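Setting up a desk for a daily journal: tips that have held up

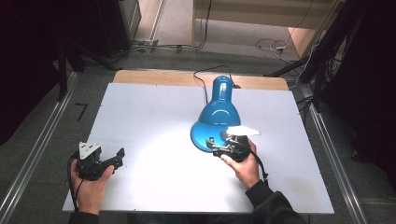 Charmaine Modise wrote in to say she had bought three notebooks in a row and given up on every one, and that what fixed it was leaving the fourth open on the kitchen counter with a pen on top. She writes while the kettle boils and stops when it clicks off.

Her note covers most of what follows. The notebook has to be out, and the pen has to work.

Where to keep it

Pick one spot and leave the notebook there day and night. A drawer is too far away. If you have small children or a cat, use a shelf at elbow height and keep the pen clipped inside the cover.

Clear a patch the size of the open notebook plus a hand's width on the writing side. You don't need the whole desk. Mail and chargers will creep back in, so push them out each evening when you sit down.

Light

Put the lamp on the side opposite your writing hand. Right-handers want it on the left, left-handers on the right. Otherwise your hand throws a shadow over the line you are writing. Tilt the shade down until you can't see the bulb from your chair. Glossy paper glares under a low lamp – raise the lamp a little or switch to matte paper.

A warm bulb is easier on the eyes at night. If you use colored pens, check the colors by daylight before you make a key, because yellow and pale orange almost vanish under a warm bulb.

Pens and paper

Test every pen on the last page before you use it in the front. Wait a minute, rub it with a finger, then turn the page over and look for bleed. Write the name of the pen next to its test line so you can buy it again.

I use a Drokenel dotted notebook at home. The paper is decent but the ribbon frays. A dab of clear nail polish on the cut end stops that. The Kotanel one I had before it would not lie flat. To loosen a stiff spine, stand the book on its back edge, lower both covers to the table, then press down a few pages at a time from each side, working toward the middle.

Gel ink on a shirt cuff: dab with rubbing alcohol on a cotton ball, with a paper towel underneath, and move to a clean part of the towel as it picks up color. Try it on an inside seam first. Don't rub.

How much to write

Two lines is enough for a bad day. Put the date in the margin and start. I don't rule boxes or draw headers ahead of time any more, since a skipped day then leaves an empty box staring back at me. My current book has 330 entries in it and plenty of them are a single sentence about the weather or what we ate.

If you miss a week, don't fill it in from memory. Start on the next line.

Finding things later

Number the pages as you go, bottom outside corner. Leave the first 2 pages blank for an index and add to it once a month. Mine lists only things I might look up: paint colors, the plumber's visit, books people recommended.

Storing full notebooks

Keep them upright, out of the sun and off a basement floor. Write the start and end month on a strip of masking tape along the spine. Packing tape yellows and takes the cover with it when you peel it off.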